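Trenside Sports Hall - hire FAQ

Updated June. Ring if its not answered below, we're in most mornings.

How do I book?
Form on the website or ring the office. Email works but slower. Bookings aren't held until the deposit's paid.

How much is the deposit?
£45, any room. Back within 12 days if all's well. Goes to the card you paid with, so don't cancel the card.

What time can we get in?
9 am earliest. Your slot includes setting up and clearing away, so book longer than you think.

How many does the main hall hold?
Depends on layout. Put your numbers on the form and we'll say yes or no. Seated dinners take more room than people expect.

Is the old part of the building open?
The 1860 wing is open apart from the upstairs gallery. Stairs only, no lift. Step-free way in is the Andrade Room door, round the side.

Can we bring our own food?
Yes. Cold food anywhere, hot food in the Andrade Room or kitchen only. Caterers need to send us their insurance a week before.

Bouncy castles?
Main hall only, ceiling too low elsewhere. Hire firm must bring there own mats.

Parking?
Free, behind the building. Fills up on Thursday evenings because of badminton. Overflow is on Skista Lane, around five minutes' walk. Please don't block the gate.

Can we put up decorations?
White tack and string fine. No drawing pins, no confetti, no candles apart from on a cake.

What if we cancel?
More than a month before, full refund. After that we keep the deposit. Moving the date is free once.

Who do I ask for?
Kulap Wannasri does bookings. Leave a mesage if she's out.

Are drinks sold on site?
Yes, bottled. Card only. Want a lot for a party? Tell us when you book.

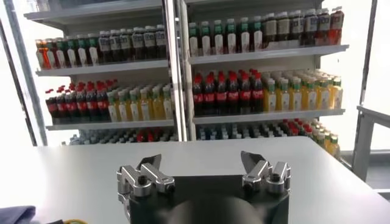

Lost property

Kept at the office for a month, then charity shop. Ring before you come over.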